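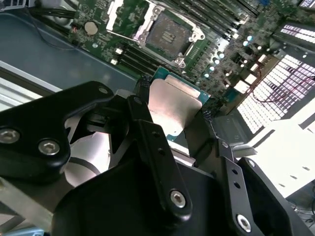
Uritz wrote that he would leave the old processor in until the replacement board came, and asked whether anyone on the list had refitted one of these LGA parts without bending pins.

Mon 16 May

I have done 2 of them, both in server boards, so for what it's worth:

Take the lid of the chassis right off and get the cables out of the way before you lift the load plate. Hold the processor by its edges. Match the corner mark on the chip to the one on the socket, lower it straight down and let go. Don't slide it about to find the fit. If it isn't sitting flat, lift it straight up and start again.

The plate needs more force than you expect and may creak as it closes. Mine did both times and the machines are still running.

> From the Wandent list, March
> The spare from Brositcombe arrived in a padded bag with no
> socket cover. I looked over the pins with a magnifier and
> they seem all right, but I haven't powered it up. The
> memory is the same 16 sticks as before. Does the coin cell
> need changing while the case is open? The clock was wrong
> every time the old one was unplugged.

Yes, change the cell. A clock that loses time only when the mains is off is nearly always that. You will have to set the date and the boot order again afterwards, so write them down first.

Villalobos still sells the small tubes of thermal paste. Clean off the old stuff with alcohol and a lint-free cloth and let it dry.

If the board won't start, try it with one stick of memory before you take the processor out again. Please post how you get on, with the board revision if you can read it.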